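Legal Aid Access Project, Flullano District
Interim progress report to the Memetholm Fund

1. Purpose of this report

This report covers the second half of the current grant period. It describes the work carried out by the Flullano office on bail review and pretrial detention, the use made of grant funds, and the matters on which the project asks for the Fund's guidance. A financial statement has been sent separately.

2. Bail review work

During the period the office opened 1118 new files. The majority concerned persons held before trial on minor property or public order charges who had no lawyer at their first hearing. Staff attorneys prepared written applications for review in all cases where the client gave consent and the file was complete. Cases involving a medical condition were given priority, and the district court has agreed to list these applications ahead of the ordinary calendar when a doctor's letter is attached.

Incomplete files remain the main source of delay. The holding facility does not always forward the charge sheet with the detention order, and our staff have had to request copies from the court registry by hand. The registry has been cooperative, but it closes its public counter at noon, and requests made after that hour are carried to the next working day.

3. Public information

The office distributed 3034 copies of its leaflet on the rights of detained persons and their families. The text was revised after comments from duty lawyers, who found the section on sureties hard to follow. The new version uses shorter sentences and gives the address of the registry on the front page. The telephone line received 1584 calls, many of them from relatives asking where a person was being held. 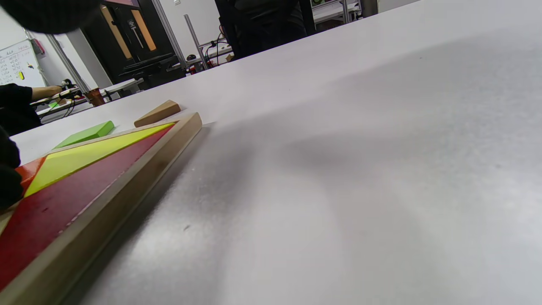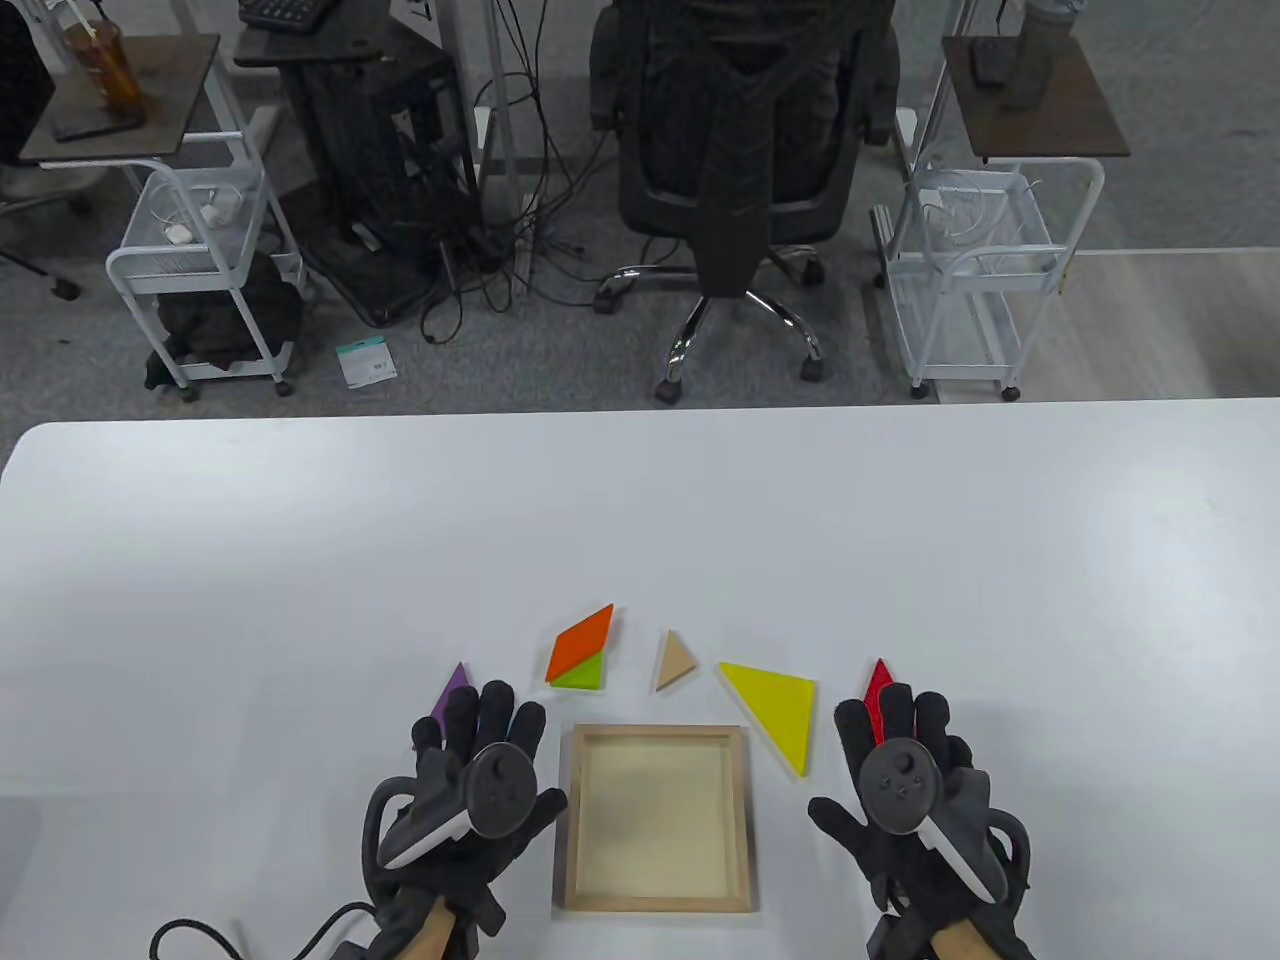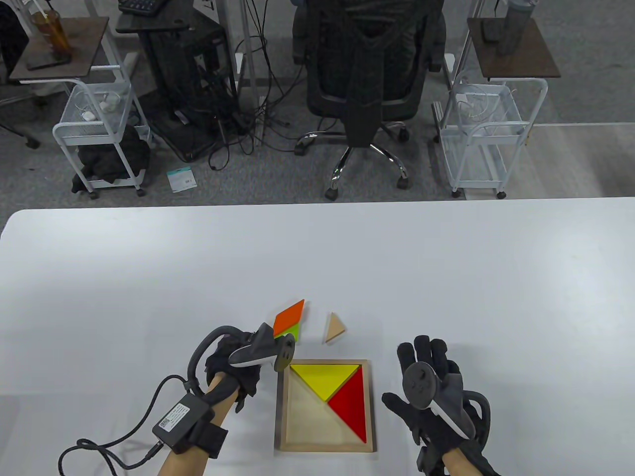
Wooden tray and tangram pieces on a white table

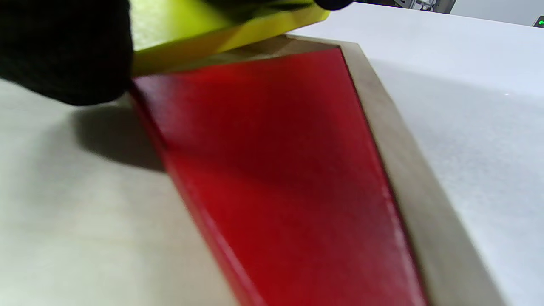 FLULLANO, 5/2/22

4. Relations with the authorities

The project met with representatives of the Hladun provincial administration to discuss access to interview rooms. Our position is that a lawyer should be able to speak with a client in private before the first hearing, and that this should not depend on the officer on duty. The administration accepted the point in principle and asked for a draft protocol. A draft was delivered in March. A written reply has not been received.

The project takes no position on the political affiliation of any client. Two members of the provincial assembly asked for lists of persons represented by the office. Both requests were declined on grounds of confidentiality.

5. Case records

Files are now kept in the Drisix system, and the paper register has been closed. Entry of older files is continuing. Access is limited to attorneys and the records clerk.

6. Variations from the approved plan

The court observation activity began later than planned, as permission to attend closed hearings was refused and the method had to be limited to open sessions. The unspent portion of that budget line is shown in the financial statement. We request approval to move it to travel costs for attorneys visiting the Hladun holding facility.

7. Work planned for the next period

The office will continue bail review at the present level, complete the transfer of older files, and seek a reply on the interview protocol. Court observation reports will be submitted to the Fund with the final report.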